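Tiered Racks Enter Use in Genby Center Sorting Room

16/12/2023

The Genby Center has adopted a tiered storage rack for small metal blocks handled in its sorting room, following a review of the way compact items are set out, stored and returned between work sessions. The racks replace the shallow trays that had been in use since the room opened and will be in place on every work table by the end of March.

The decision was announced this week by Yasuo Ichikawa, head of materials and storage at the center. Under the new procedure, each block has a slot of its own, and a rack is considered complete when all of its slots are filled. Racks are to be checked at the table before they are returned to the shelves, and any empty slot is to be recorded on the card kept with the rack.
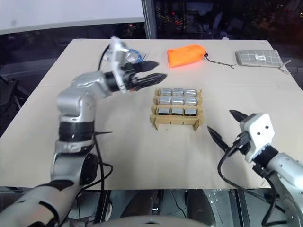 A filled rack on a sorting room table, with blocks in three rows of three.

The design holds the blocks in rows at different heights, with the back row highest and the front row lowest. According to Mr. Ichikawa, the arrangement was chosen so that staff could check the contents of a rack from the front of the table without lifting anything out of it.

"With the trays, a missing piece was often discovered only when the next group needed it," Mr. Ichikawa said. "A stepped rack can be checked at a glance, and the check takes place while people are still at the table."

The rack was developed from a pattern supplied by Birkano, a workshop that produces display stands and small furniture fittings. Its panels slot together to form a stand with legs at the corners. The center compared 2 versions before settling on the present one. The other had a closed base and was found to take up more room on the shelf. Birkano will supply 40 racks under the current order, together with a small stock of spare panels.

Thin panels will need some care in daily use. Staff have been asked to lift each rack with both hands, to keep it upright when carrying it, and to avoid stacking one rack on top of another. Damaged panels should be handed in at the materials desk with the rack's card.

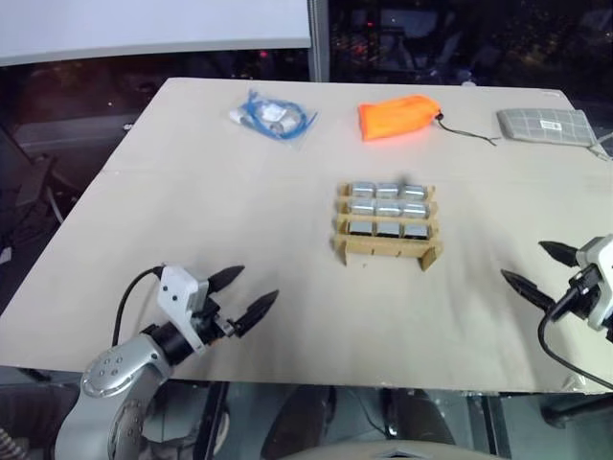
Work tables are also covered by the revised procedure. Racks are to be placed near the middle of the table, well away from the edges, and other items should be moved aside before a rack is set down. Personal belongings, drinks and loose paperwork may no longer be left on the tables during a session. A shelf for these has been put up beside the door of the Buthelezi wing.

The review also considered the condition of the table surfaces. The light tabletops show marks readily, and small particles left behind after a session can scratch the polished faces of items laid down on them. Tables will now be wiped at the start of each session as well as at the end. Dry cloths are kept in the drawer under each table — damp cloths should be used only when the table has been cleared completely.

Single pieces taken from a rack may be placed directly on the table while they are in use. They should be laid flat, apart from one another, and returned to the same rack. Pieces with visible dents or deep scratches are to be set aside for inspection and should not be put back with the others.

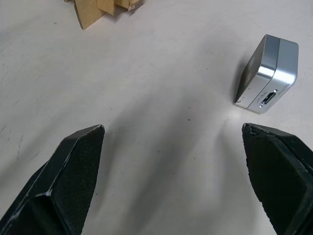 A single metal piece resting on the tabletop. Specks and light scuffs show on the pale surface.

The center's inventory lists 1256 small items that are stored in the sorting room. Those of a size suited to the new racks will be transferred first. Larger items will remain in their existing drawers, which are to be relabeled over the same period. Labels are being printed by Cimton, the firm already responsible for the center's shelf signs.

Short introductory sessions on the new procedure will be offered to all staff who use the room, in groups of up to 6. Attendance is required before a rack may be signed out. Session times are posted at the materials desk, where printed copies of the procedure can also be collected.

The old trays will be withdrawn as the racks arrive. Departments wishing to keep trays for other purposes should apply in writing to Mr. Ichikawa's office, stating the number required and the room in which they will be kept.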